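Choosing a simulation package for gripper training: is the Dolance kit suitable for a small college?

Posted by Lomodville Technical Centre, Automation Section

Our section is considering the Dolance simulation kit for a course in robot handling. The supplier quotes 1259 for a site licence covering 172 learners, with the Omau table-top module included. We would be grateful for the views of any institution which has used the module, in particular on the quality of the view from the gripper and on the support provided. Three renders from the module follow.
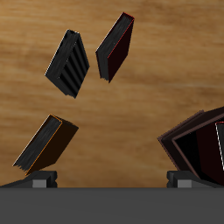
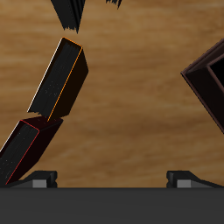
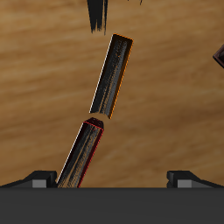 Gripper view, fingers apart over the wooden table.

Page last changed: 12th March

Emília Kadlec

We have held a licence for the same module since August. The view is adequate for teaching approach and alignment. Learners can see both fingers and the light grey pads in your renders, and the wood grain is sufficient for orientation. The dark objects are less satisfactory. Several have ragged edges and very little surface detail, and in your third render I should hesitate to say whether the two bars are separate pieces or one stick in two halves. Learners will ask. Please request a trial period before payment and test the module with your own objects, in lighter colours if possible. Support requests were answered within 7 working days in our case.

Salinas Training Office

We did not proceed with the purchase. The price was above our limit and we have no knowledge of the present version.

bench_user_221

Check whether the licence is annual. Ours was, and the renewal notice came to an address which was no longer in use. The coloured outlines on the edges are helpful with dark objects, so I would not mark the kit down too heavily on that point.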